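Robot arms that practice in made-up rooms do better in real ones, Mirnton team finds

November 10, 2018

A robotics group at the Mirnton lab has good news for anyone who has watched a robot arm work perfectly on one table and then fall apart on the next one over. Their new training method, called Flemirell, lets an arm do all of its practice inside a computer simulation, and the skills seem to carry over to real hardware much better than the group had hoped.

The idea is simple enough to explain over lunch. Every time the simulated arm starts a new attempt, the program swaps the look of the world around it. Walls, floors and tabletops get new colors and new patterns, from flat single shades to busy prints that no decorator would ever choose. The lights get brighter or dimmer. The camera riding near the gripper shifts a little too. The task stays the same the whole time: find the object, reach it, close the fingers, lift.

"We wanted the arm to stop caring about wallpaper," said Manee Phuthong, who leads the project. "If it has seen thousands of strange rooms, then our plain old lab is one more strange room, and it gets on with the job."

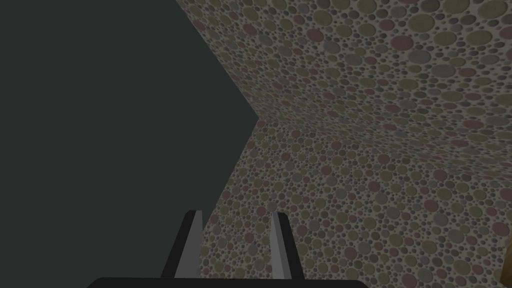 And it does get on with the job! In March the group moved the trained controller onto a real arm for the first time, with no extra practice on the hardware at all. They ran 3890 grasp attempts over the following months, using 112 household objects that had never appeared in the simulation. The arm picked up and held the object in 2023 of those attempts. That is a little over half, and Phuthong is the first to say there is plenty of room left, but an earlier version trained in a single gray virtual room hardly ever managed a clean lift on the same setup.

The group also tried switching the patterns off and leaving only the lighting changes in place. Results dropped right away. Adding the patterns back but keeping the camera fixed was better, though still short of the full mix. Shiny objects remain the hardest by far - spoons especially - and the team thinks the simulated surfaces are still too dull to prepare the arm for a bright reflection.

One nice surprise was how little equipment the training took. The whole run finished in 5 days on the lab's own computers, which means smaller groups could try it too. A partner lab in Ornby has already started repeating the work with a different arm and a wider gripper, and early tests there look promising.

Next up is a second simulated world, named Sầm, where objects can be stacked, tipped over or partly hidden behind each other. Phuthong's team plans to share the code for both once the Ornby tests are finished.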